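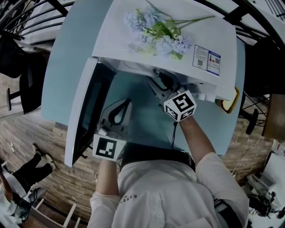
1/ Adeel Pirzada, Aug 26, 2024
A short thread on the top of the small white countertop appliance, a surface I have come to think of as the worst shelf in Britain.

2/ It was never meant to be a shelf. It is flat and at elbow height, so it became one within an hour of being plugged in. Current tenant: a bunch of artificial flowers, lavender-blue, lying on their side as if they'd had some news.

3/ I've nothing against fake flowers. They ask for very little. But they need lifting off every time you want to wipe the top, and so the top gets wiped in January.

4/ Next to them is the sticker. Small print on two panels, a QR code on each. I have lived alongside stickers like this for years and have scanned precisely none of them. Rizvi peels hers off on day one and then can't find the model number. I leave mine on and don't read it. Same result, less scraping.

5/ Cleaning the inside: door open as far as it goes, then do the back before the front. Everyone does the front first and then drags a sleeve through it. White shirts are a bold choice for this job, and I say that as someone who owns 500 of them.

6/ The little latch bits along the lower edge collect crumbs. Cotton bud. I bought a tub of 2,000 for this purpose and will be leaving it to someone in my will.

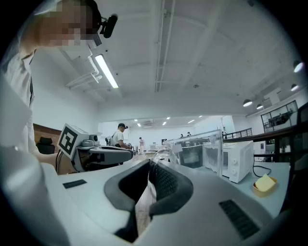
7/ Do it under proper overhead light if you can. Under my kitchen bulb everything looks clean, and I have been very happy with that arrangement.

8/ Someone asked about bowls. One bowl beside it, fine. The yellow-rimmed one can stay where it is on the blue table. A bowl on top of the appliance is how you end up with keys in it, then batteries, then a Trutari leaflet from a shop that shut.

9/ My last post on worktops got 571 replies, most of them telling me to buy a second shelf. I have a second shelf. It's got flowers on it.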